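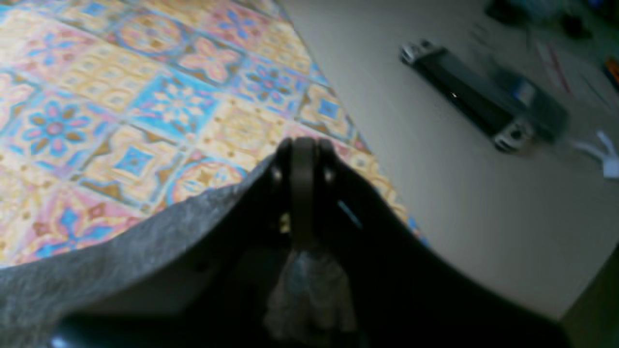
타일 무늬 식탁보와 그 위의 회색 천

저희 집 식탁보는 늘 빨래와 함께 삽니다. 밥 먹고 치우면 그 자리에 걷어 온 빨래가 올라오고, 빨래를 개고 나면 다림질이 시작되지요. 그래서 이번 후기도 결국 식탁 위에서 쓰게 되었네요. 석 달째 쓰고 있는 스콜스테드(Skollstead) 핸디 스팀다리미 이야기예요.

원래는 친정 엄마가 물려주신 묵직한 건식 다리미를 썼어요. 바닥이 두꺼워서 바지 주름 하나는 칼같이 잡히는데, 꺼내기가 영 귀찮았어요. 다림판을 펴고, 콘센트를 찾고, 분무기에 물을 채우다 보면 벌써 마음이 식어 버리거든요. 그러다 지난 3월에 이사를 하면서 다림판 놓을 자리가 아예 없어졌고, 핑계 김에 핸디형을 알아보기 시작했어요. 프루케오(Prurkeo) 제품이랑 끝까지 고민했는데 그쪽은 손잡이가 제 손에는 조금 굵더라고요. 매장에서 둘 다 쥐어 보고 스콜스테드로 정했습니다.

상자를 열면 본체와 물통, 솔 두 개, 그리고 얇은 장갑 한 짝이 들어 있어요. 설명서는 글씨가 작아서 돋보기를 꺼냈습니다만, 그림이 잘 되어 있어서 금방 익혔어요. 물통은 돌려서 빼는 방식이고 187ml가 들어갑니다. 저는 가득 채우면 셔츠 세 벌에 얇은 치마 하나까지 하고 물을 다시 넣어요. 예열은 설명서에 21초라고 되어 있는데, 겨울 아침에 찬물을 넣으면 그보다 조금 더 걸리는 느낌이에요. 그래도 커피 물 끓이는 것보다 훨씬 빠르니 불만은 없습니다!
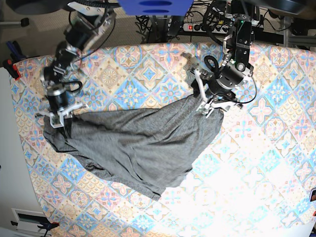

면 티셔츠와 니트에 써 보니

제일 만족스러운 건 역시 니트류예요. 건식 다리미로는 늘 번들거릴까 봐 얇은 천을 덧대곤 했는데, 스팀은 살짝 띄워서 쐬어 주기만 해도 눌린 자국이 스르르 풀려요. 소매 접힌 선이 남은 카디건도 두어 번 지나가면 충분하고요. 면 티셔츠는 옷걸이에 걸어 두고 밑단을 한 손으로 살짝 당기면서 위에서 아래로 내려오는 게 요령입니다. (처음엔 아래에서 위로 했다가 손목에 김을 맞고 깜짝 놀랐어요. 동봉된 장갑은 꼭 끼세요.)

반대로 빳빳한 린넨 셔츠나 정장 바지는 기대를 좀 낮추셔야 해요. 전체적으로 단정해지긴 하는데 칼라 끝이나 앞주름은 역시 눌러서 다리는 맛을 못 따라가요. 남편 면접용 셔츠는 결국 엄마 다리미를 다시 꺼냈습니다. 블로그 이웃인 네우사 킨타나(Neusa Quintana) 님은 칼라 안쪽에 마른 수건을 대고 스팀을 쐬라고 하셨는데, 해 보니 조금 낫더군요. 그래도 중요한 날이라면 저는 건식을 쓸 것 같아요.

무게 이야기도 해야겠지요. 처음 들었을 때는 가볍다 싶었는데, 물을 채우고 커튼을 다리려니 얘기가 달라요. 거실 커튼 한 폭을 끝내고 나니 어깨가 뻐근해서 나머지 한 폭은 화요일로 미뤘습니다.
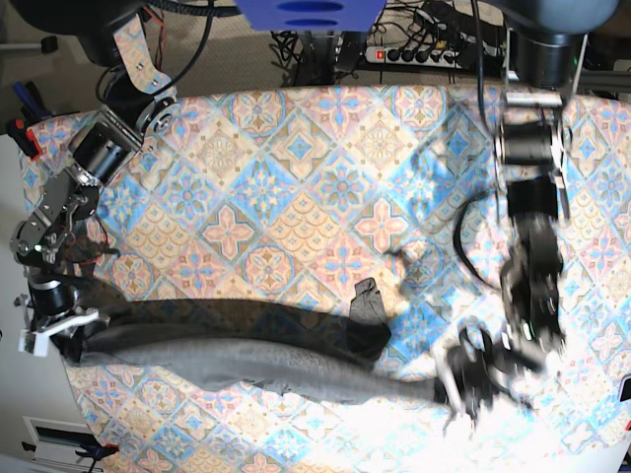

전선은 제법 긴 편이라 식탁에서 창가까지 무리 없이 닿아요. 다만 뻣뻣해서 보관할 때 자꾸 풀리는데, 저는 델우드(Delwood)에서 나온 찍찍이 끈으로 묶어 둡니다. 소음은 물이 올라올 때 드르륵하는 소리가 나고, 아이 낮잠 시간에 옆방에서 쓸 만한 정도예요. 물은 쓰고 나면 바로 비워 주세요. 한 번 깜빡하고 며칠 두었더니 다음번에 첫 김이 나올 때 물방울이 툭툭 튀었어요. 하필 흰 블라우스여서 가슴이 철렁했지만 마르고 나니 자국은 없었습니다.

솔은 두 개 중에 털이 짧은 쪽만 쓰게 되네요. 긴 쪽은 코트용이라는데 먼지가 털에 엉켜서 손질이 더 번거로워요. 혹시 솔만 따로 사실 분은 로샤(Rocha) 것도 크기가 맞으니 참고하세요.

매일 입는 옷을 얼른 펴서 나가고 싶은 분, 다림판 둘 곳이 없는 분께는 기분 좋게 권해 드려요. 셔츠를 매일 입으시는 집이라면 건식 다리미는 버리지 말고 같이 두시고요. 물때 청소는 아직 한 번밖에 안 해 봐서, 여름 지나고 나면 그 부분만 따로 덧붙여 볼게요.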